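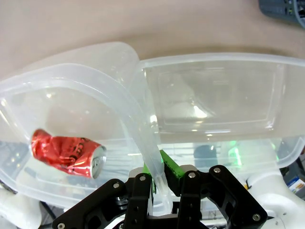 Slide 4: Crushed can in the left tub, green fingertips on the rim

Okay, leave this one up for a bit while people find seats and settle.

So this is from the open day at Nwankwo, out in Pridbridge. Ask who's been – I'm guessing three hands, tops. Tell the parking story if the room feels friendly, skip it if not.

I went in expecting a big shiny show, and what I got was a tabletop, a couple of clear tubs and a red can somebody had really done a number on. Look at the dents! I loved it. A nice new can is easy. Cans at our place in Zutville don't come in nice and new, they come in looking like this one, creased through the middle and lying any old way.

Point to the fingers. Green pads, one on each side of the plastic. Omolara Eze, who ran the demo, let us stand there and ask anything we wanted, and I asked way too much (sorry again, Omolara). My big question was about clear plastic. You can see the glare spots on the tub on the right – I have trouble telling where the edge is myself, and I've got two good eyes and coffee in me.

Her answer, more or less: shiny stuff and see-through stuff are the hard part, and they practice on them a lot. The log on the wall that afternoon said 1025 tries, 746 of them marked good. PAUSE. Let them do the math. Somebody will say that's not great. Fine! I'd rather hear a number like that than "it works perfectly."

Shuk-fan Cheung from our sorting floor came along and she was nearly an hour at that one table. She wanted to know what happens with a can that still has soda in it. Good question, and they wrote it down. If she's in the room, get her to stand up.

Then the Mukik part: that's the small trial we're talking about for our own line, 7 weeks, one table, cans only. Don't get into cost yet, it's on slide 9.

Drink some water. Next slide is the floor plan.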